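Gratier Chores, bagged bread subset
README, last edited 10 Oct 2026

Can a machine put away the groceries yet? We have 203 episodes that say "sort of." Two arms, two gloved hands, one marble tabletop, and a lot of crinkly plastic.

The bag is the hard part. It's clear, shiny and never the same shape twice.

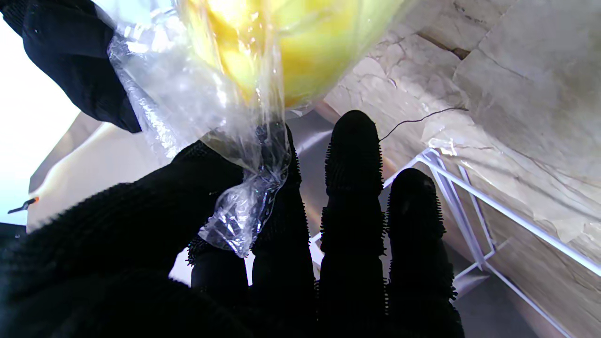 Wrist view, fingers at the twisted end of the bag.

Contents

1. Grip. One hand takes the bag by its gathered neck. A toddler can do this, and faster.

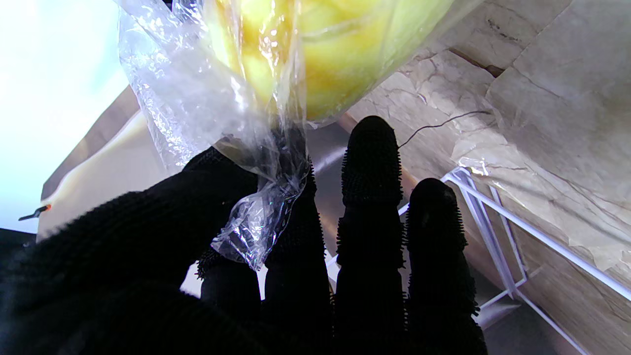 2. Two-handed handling. Both hands work on the same bag. Episodes run 30 seconds at most – the Jeltholm controller stops there whether or not the bread is happy.

The fixed camera covers the tabletop and both arms. Use it to work out which hand is doing what,

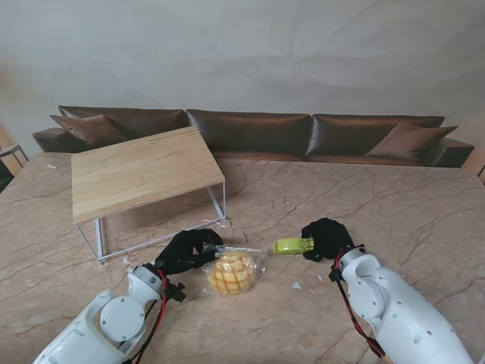 and use the wrist views for anything to do with the fingers. Labels were done in August with the Seol tool. We marked 38 episodes "unclear" and left them in.

3. Close views. Plastic, knit and glare, sometimes all at once. Depth estimates here are mostly fiction.
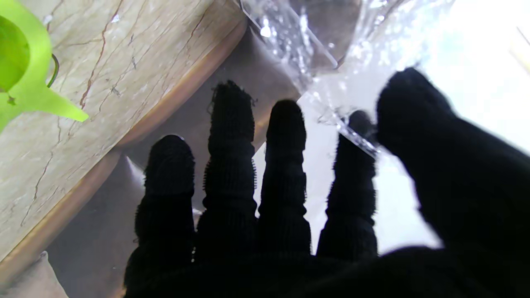

Known issues

Bright areas wash out in the wrist views. Version 2 fixes the clock drift between cameras, and nothing else.

License

Free for research. Ask Nutberg about anything else, and be patient.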